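Privholm Roller Blind, pale gray-green

2 min read
February, by the Manance shop desk
Print this page | E-mail this page

Plain roller blind for workrooms, classrooms, back offices. Side chain, wall or ceiling fix. Item 417.

Been selling these since the Dunmore store opened and they still go out every week. Cloth is the same both sides so it doesnt matter which way it faces. Cuts glare on a worktop, still lets a soft light in. Not a blackout! If you want blackout look at the Murkivport range.

Sizes
Width made to order, up to 1945 mm. Drop 1101 mm standard, longer on request, ask first.
Measure the recess top, middle and bottom. Use the smallest. Please don't take anything off for the brackets, we do that.

What's in the box
Blind on its tube, 4 brackets, chain, chain clip for the wall. Screws yes, wall plugs no.

Fitting
Long wall with several windows: do the two end ones first, then run a string across. Keep clear of any AC unit, the cloth will flap and mark. Under a corrugated ceiling go for wall fix, the ribs never land where you need them.

Care
Dust with a dry cloth. Spray bottle and plain water for marks, dab dont rub. Leave it down til dry or it will roll up crooked. No bleach.

Workroom with white corrugated ceiling, tube lights and AC on the wall. Blinds show in the first one, left side and back.

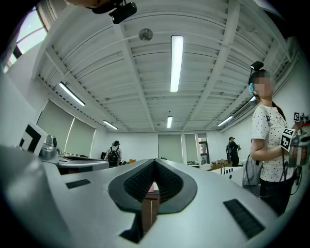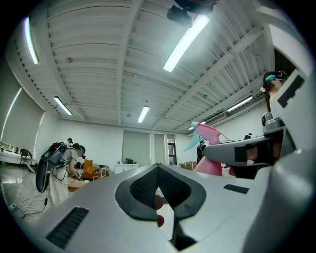
Delivery and returns
Made to order so allow two weeks. Cut sizes can't come back unless we got it wrong. Standard drops can, unopened, 30 days. Pick up at Dunmore is free, closed Saturday afternoon.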